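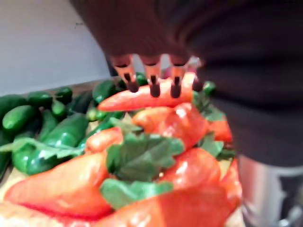

I have been putting off pickling since the end of August, mostly by telling myself the greenhouse wasn't finished yet. Well, it's finished now. I stripped the last of the plants this week, gave the staging a scrub and carried the whole lot indoors, and for once I'm rather pleased with what came in. There are long green peppers and stubby green peppers, small cucumbers tucked in among them, and one long, slender red pepper lying on the pile looking very glossy and very full of itself. I'd love that one to go in a jar whole, but I don't own a jar tall enough, so it will have to be rings.

If you've never pickled a mixed batch, please have a go, because it's much less bother than people make out (my first try was in a rented kitchen with one saucepan and no funnel, and we ate every jar). I cut the cucumbers into spears if they're small and thick coins if they've got away from me. Peppers get halved and seeded, unless I'm feeling lazy, in which case I just prick them a few times with a skewer so the vinegar can get in. Everything sits in salt overnight in the big bowl, then gets a good rinse and a pat with a clean tea towel.

For the vinegar I do equal parts cider vinegar and water, 2 tablespoons of sugar to the pint, mustard seed, a bay leaf and as much garlic as you can be bothered to peel. Bring it to the boil, pour it over hot, lids on. I used to add turmeric too, but it stained my worktop and I've gone off it. Keep the jars in the fridge once they've cooled, as this is a quick pickle and not one for the back of the larder!

Several of you wrote in after the last newsletter asking about jars. The Brallirell shop still does the plain squat ones in trays of 30, and they're happy to split a tray if you ask at the till. I took 34 last autumn (a whole tray plus four odd ones from the seconds shelf) and thought I'd been ridiculous, then ran out before the chutney was done. Do check the lids for dents before you leave, I came home with two bad ones.

I'll make one more small batch in December with shop cucumbers, for the cheese board, and I'm toying with putting dill in that one. My other half is against dill in anything. If you've got a good way with green peppers that doesn't involve stuffing them, send it in and I'll print the best ones next time, along with the chutney recipe I keep promising.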